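Cell 13 restart inspection, bin picking, Jokonville
Inspected by: Delia Lucero
Fault under review: protective stop during pick 748, arm halted with the gripper in the bin

**Before power**

- [x] E-stop at the operator side latches and resets
- [x] Floor clear inside the marked line
- [ ] Fault log saved. *Saved, but it starts at pick 169. Edgardo Castillo says the earlier part was overwritten. I want to know by what.*
- [x] Bin clamps tight. *Tight today. The ticket blames "bin shift" and I don't buy it. I pushed hard on the bin and it stayed where it was.*

**Arm and cables**

- [ ] Cable bundle clear of the joints through full travel. *Fail. See below.*
- [x] Gripper fingers open and close by hand command
- [ ] Cable tie spacing per the Vosar drawing. *The drawing I was given shows a different gripper. Not signing against it.*

The report from Flekero calls this a "transient force reading" and recommends a higher force limit. That would stop the alarm, sure. It would also let the arm push harder on whatever it is pushing on. Look at how much cable hangs off the wrist when it reaches low, and tell me none of that can drag on a bin wall.
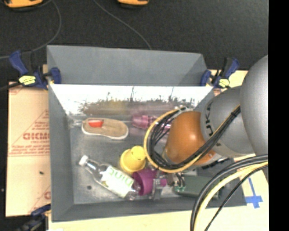

I asked for the reach test to be run again with mixed items, bottles and cups and a shoe, at the old limit. Úna Fahy ran it at reduced speed and got no stop. A clean run at reduced speed tells me very little about full speed, and the ticket should not be closed on it.

**Software**

- [x] Force limit back at the old value. *Checked on the pendant myself.*
- [ ] Change note 3577 explained. *The note reads "minor tuning." Tuning of what? Awuor Athumani to ask Fajardo.*
- [ ] Restart needs a person to confirm. *Worked twice, then resumed without asking on the third try. This one worries me more than the cable.*

**Result:** not released. Reduced speed only, gate closed, until the three open items under cables and restart are fixed and I've seen them. Maribeth Lumbao has the key.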